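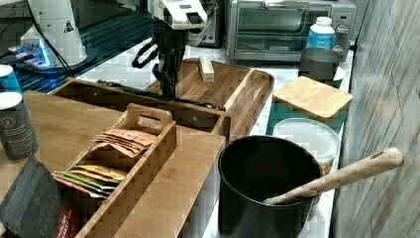 Figure 3. Counter with toaster oven, tray and bottle.

4.2 The kitchen as a setting in the Grostach stories

The stories discussed in this section come from the Grostach Quarterly and the Jovley annual. The full set has 249 stories. Most are between 800 and 3,000 words long, and a large share of them take place in a single room. When that room is a kitchen, the story nearly always opens with someone already in it. The reader learns who lives in the house from what is said over the sink or the table, and the rest of the building is left blank.

Earlier work on this group of stories has treated the kitchen as a symbol of the mother. That reading suits "The Blue Jug" and "Salt for the Road," where the mother has died and her place at the stove is kept free. It is harder to apply to the Buckley stories, in which the kitchen belongs to a lodging house and the people in it are strangers. In "Second Shift at Buckley" the two lodgers never learn each other's last names. They share a shelf and a kettle, and the quarrel that ends the story is over a jar. 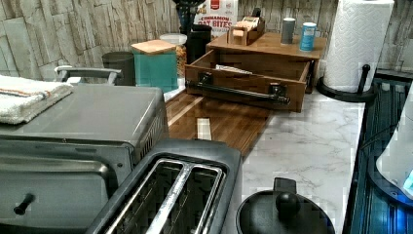
Figure 4. Kitchen countertop with appliances and storage items, stone-style wall tiles behind.

For this reason I read the kitchen first as a place where characters must pass close to one another, and only after that as a symbol. The objects named in the text tend to be things that more than one person uses. A cup is mentioned when somebody picks up the wrong one. In "Plasonex," which takes its title from a brand of storage tub made up for the story, the lids have been mixed between two families, and the narrator can tell how long the families have lived together by how few of the lids still fit. The tub is described once, in the second paragraph, and after that it is called by its brand name only.

The narrator of "Plasonex" does not explain the meaning of the lids. The aunt does, in a long speech near the end, and it is the weakest part of the story. When the Jovley annual reprinted it, the speech was shortened from a page to 2 lines.

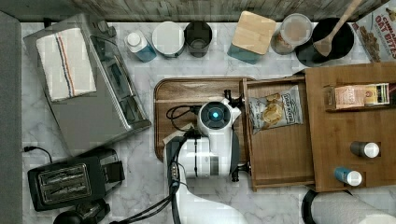
One reader of the reprint objected that the cut had gone too far, and that "without the aunt we have a story about plastic tubs, and I for one would not have guessed at the rest." The objection has some force. The first version does tell us that the aunt paid for the house, and the later one leaves this out. Against that, the scene in which she puts the wrong lid on and leaves it there appears in both versions, and it comes before the speech. A reader who has followed that scene already knows she has stopped trying to keep the two households apart.

The same pattern appears in "Grace Before" and in the untitled story that closes the February number. In each, an object changes hands early, a character explains it late, and the explanation is less exact than the action was. I have not found a case in the Buckley stories where the explanation comes first. 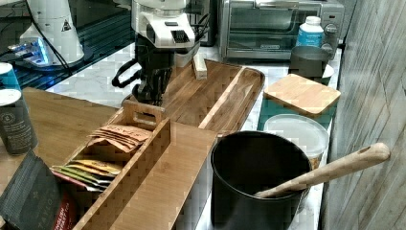
4.3 Doors and doorways

Doors are treated differently. They are seldom described, and a character who stands in one is usually about to be asked to leave. The examples are taken up in the order in which they were printed.

Related items
Weather as plot in the Jovley annual
Unnamed narrators in the lodging-house story
Notes on the titles of the Buckley stories
Reading aloud and the short paragraph

Contact | Copyright, all rights reserved | Back to top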